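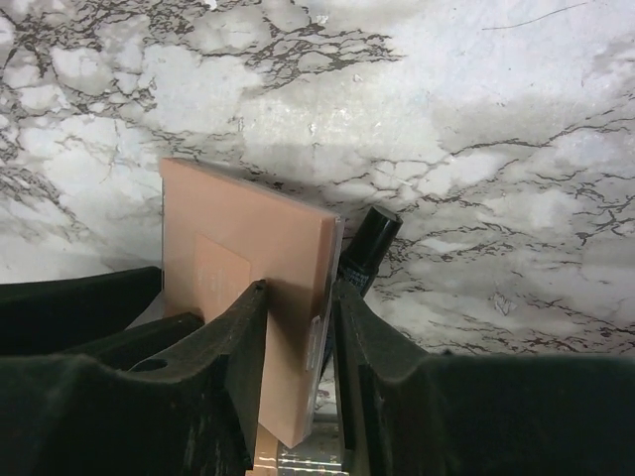 Casting and Crew Call: Mamavano, Season 2

Mamavano is a comedy web series about two cousins who inherit a failing tax office from an aunt they never met. Season 1 was shot on weekends and went online in January. We are now looking for cast and crew for the second season, which will have 8 episodes of 16 minutes each.

Posted Feb 17, 2021

Roles open

Escobar: plays 20 to 35, any gender. The new receptionist. Talks fast, lies badly. Appears in every episode.

Mr. Daditz: plays 55 and up. The landlord. Dry delivery, a lot of phone scenes. Four shooting days.

Clients: several one-day parts, all ages. Some have lines and some don't. Say in your email if you are only interested in speaking parts.
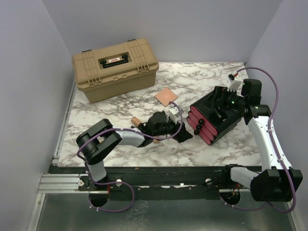
Crew open

Sound recordist with own kit. We had trouble with room noise in Season 1 and want someone who will speak up when a take is no good.

Second assistant director. Call sheets, sign-in, getting people to set. Some experience on short films or student projects is enough.

Script supervisor, part time. Most episodes are shot out of order.

Writing is finished. Please do not send scripts or story ideas.

Pay and schedule

Speaking cast and crew are paid a flat day rate, sent out with the audition details. Non-speaking clients get lunch and travel costs. We shoot for 20 days in all, spread over weekends, and a day runs no longer than ten hours including the meal break. Everyone is tested before their first day and masks stay on between takes. 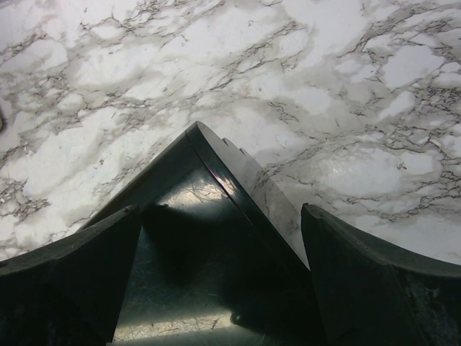 How to apply

Actors: send one recent photo and a self-tape of no more than 2 minutes. Any comic monologue is fine. Phone video is fine too if we can hear you. Put the role in the subject line.

Crew: send a short resume and a link to something you worked on, and tell us what you did on it.

Cast emails go to Birthe Toft, casting. Crew emails go to Marius Munteanu, production manager. Use the contact form on the Mamavano page and pick the right name from the menu. Callbacks are by video with Birthe and our director, Hannelore Hinrichs.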